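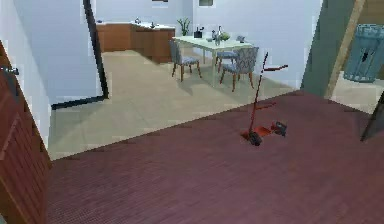

Call for Participants: Does Decluttering Your Home Change Anything?

Drernum is looking for 60 households to take part in a study of home organizing advice. We want people who have doubts about it. If you already own a label maker and love it, you are welcome to apply, but please read the whole page first.

Why we are doing this

There is a large amount of advice telling people that a tidy home will help them sleep, eat better, argue less and save money. Much of it comes from people who sell storage boxes, books or weekend courses. When we went looking for the evidence, we found small surveys, a lot of before-and-after stories, and very little that followed ordinary people past the first month. Almost all of it asked people how they felt right after a big cleanup, when most of us would say we felt great.

We don't know if the advice works. We suspect the effect is smaller than claimed and wears off fast, but we have been wrong before, and we will publish what we find either way.

The study is led by Aishwarya Krishnan. Day-to-day contact with households is handled by Aba Aryee. Funding comes from Citent, a renters' information service that doesn't sell storage products or organizing services. They get the same report as everyone else, on the same day.

What you would do

The study runs for 12 weeks, starting in September. Households are put by lottery into one of three groups. One group follows the Alusby plan, a written room-by-room method that asks you to sort, give away and rearrange. The second group spends the same amount of time each week on any household job they like, such as fixing a door or cooking ahead. The third group changes nothing and just fills in the forms.

You can't pick your group. Please don't apply if you would only be happy in the first one. We know that sounds blunt, but people dropping out in week two is the main reason earlier studies are hard to trust.

Every adult in the household fills in a short form each Wednesday evening. It covers sleep, money spent on the home, time spent looking for lost things, and arguments. You fill it in separately and you don't see each other's answers.
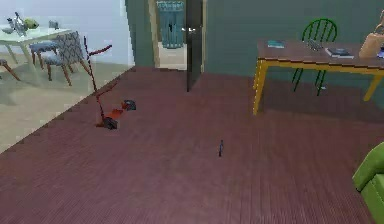

We will also make two home visits, one at the start and one at the end. The visitor will not know which group you are in, so please don't tell them. They won't open drawers or closets without asking, and they are not there to judge your housekeeping. Please don't clean up for the visit — we know most people will anyway, and the form has a question about it.

Who can take part

You must be 18 or older and have lived at your current address for at least three months. Renters and owners are both fine. So are people living alone, families, and roommates, as long as every adult in the home agrees. We can't take anyone who plans to move or remodel during the study, or anyone who works as a paid organizer.

Pets, kids, home offices and garages full of boxes are no problem.

What you get

Each household is paid $78 at the halfway point and the same again after the second visit. That is not a lot for the time involved, and we would sooner say so now. If you quit early, you keep whatever you have been paid so far.

You won't get a makeover, a coach or free shelves. Households in the second and third groups can have a copy of the Alusby plan at the end if they want it.

Your answers

Forms are stored under a number. Names and addresses are kept in a separate file and deleted once the last payment has gone out. We don't sell or lend contact details. You can ask for your answers to be removed at any point before the report is written.

How to apply

Write to Aba Aryee at the Drernum office, second floor, Engström Building. Tell us how many adults live in your home, whether you rent or own, and the best time of day to call. One or two lines on what you think of organizing advice would be useful, and rude opinions are fine. The phone call takes about 12 minutes, and all adults in the household should be there for it.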